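# Review: the Penen method for two-arm packing, after 16 weeks of use

I write this review for people who have two small arms, a modest budget, and a task with fragile things in it. My own task is chocolates. I work in a small lab in Grestham, and we test ways to teach robots to move sweets between trays and gift boxes without leaving marks on them. Before Penen we used a method that copies the human demonstrations directly, one action after another. It was good for plastic blocks. For pralines it was not good enough.

Penen is a training method, and it comes as a package: the code, a set of starting weights, and a guide of 97 pages. You bring your own arms and cameras. The package was released by a group at Hilleck and we paid nothing for it, so nobody should read this as a review of something expensive. The cost is your time.

## What the method does

The idea is easy to explain. Most methods learn what both arms should do as one big movement. Penen learns two things separately. First there is a small model for each arm, which knows how to reach, close, lift and release. Then there is a third model, called the "referee" in the guide, which decides when one arm must wait for the other. The referee does not move anything. It only slows an arm down or lets it go.

I was doubtful about this. In my experience, when you cut a problem into pieces, the pieces work nicely and the whole thing does not. But the waiting is the difficult part of two-arm work, and I had never seen it treated as its own subject. When I teach by hand I wait without thinking, and then the recordings are full of small pauses that the model does not understand. It copies the pause but in the wrong place. The referee is trained exactly on these pauses, so they become useful data.

## Installation and first days

The installation took me two afternoons, and one of them was my own mistake. I had mixed the left and right camera in the settings file, and the software accepted this without any warning. The left arm then made very confident movements toward things which only the right arm could see. I would like the program to check this. One simple question at the start, "please cover the left camera", would be enough.

The guide is well written until chapter five. After that the chapters seem to be written by another person, and the names of the settings change. What is called "patience" in chapter three is called "hold gain" in chapter seven. It is the same number. Catarina Abreu, who shares the bench with me, found this after I had adjusted both for a full morning.

You need 100 demonstrations for each task, according to the guide. We recorded these in three days, with short breaks, because the hands become tired and tired hands make bad examples. I recommend to stop after one hour and do something else.

## Results on our bench

We made a test with a simple rule. One trial is one piece, taken from the tray and placed in a compartment of the box. It counts as good if the piece stands in the compartment and has no visible mark. We did 100 trials with our old method and 100 with Penen, with the same arms, the same lamps and the same kinds of sweets.

| | Old method | Penen |
|---|---|---|
| Good | 61 | 83 |
| Placed, but marked | 22 | 6 |
| Dropped | 11 | 7 |
| Arms touched each other | 6 | 0 |
| Stopped without acting | 0 | 4 |

The line I like most is the fourth one. Six contacts in 100 trials does not sound terrible, but each of them means that you stop, check the fingers, and calibrate again. With Penen we had none in the test. During all our weeks with it I remember two, both when I had set the patience very low to save time.

The last line is the price. Sometimes the referee tells both arms to wait, and they are so polite that they stay there until a person presses the key. Phong Trịnh from the Strickland lab has the same problem with his cable task, and he has written a small timer that gives priority to the left arm after some seconds. I use his timer now. It is not elegant, but the waiting is shorter.

The weak point is shiny material. Our tray is glossy, the table is glossy too, and the box is gold. 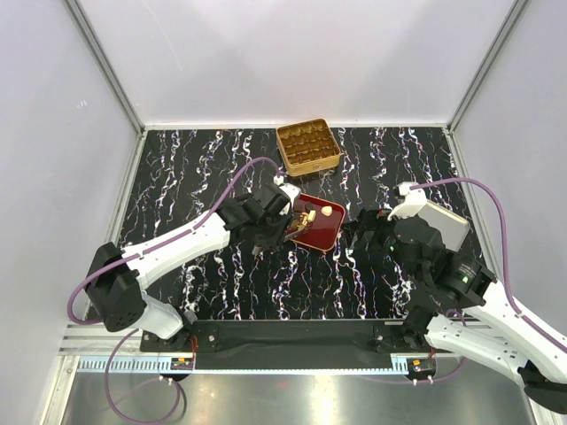
With this combination the depth estimate near the tray is not stable, and the gripper can go a little too deep or close too early. Most of the seven drops in my table happened at the rim of the tray. I repeated a shorter test with a sheet of matte paper on the table, and the drops almost disappeared, so I believe the fault is more in the seeing than in the method. Still, the guide promises "robust perception under household conditions", and in my household there are glossy things.

Color was less of a problem than I feared. Dark pieces on a dark red tray were found as well as the pale ones. The shape matters more. Rounded pieces turn a little when the fingers close, and a block stays where it is.

## Training time

On our computer, which is not new, training the two arm models took one night. The referee needs only two hours after that, and this is a real advantage in daily work. When I changed to a different box, I trained only the referee again and kept the arm models. The result was a little worse than a full training, but I had it before lunch.

One warning: the program saves a checkpoint every 1,000 steps and never deletes the old ones. My disk was full on the second night and the training stopped without an error message. There is a setting for this, in the appendix.

## Who should use it

If you have one arm, Penen gives you nothing that other methods do not give. If your two arms work far from each other, also not much. It becomes worth the effort when both arms must come to the same small place – a tray, a box, a lid which one arm opens and the other one fills.

I would also say that you need somebody patient for the recording. The referee learns from the way you wait. Catarina waits more clearly than I do; her pauses are long and they come always at the same moment. A model trained only on her recordings was better than the one trained on mine, by eight good trials in 100. I was not happy to write this down, but it is useful to know.

**Good:** very few contacts between arms, fast retraining of the referee, works on older computers.

**Less good:** confusing names in the second half of the guide, no camera check, trouble with glossy surfaces, sometimes both arms wait forever.

**My score:** 7 of 10. With a camera check and a timer included it would be an 8. I have written to the authors at Hilleck about the two names for patience, and they answered that it will be corrected in the June version.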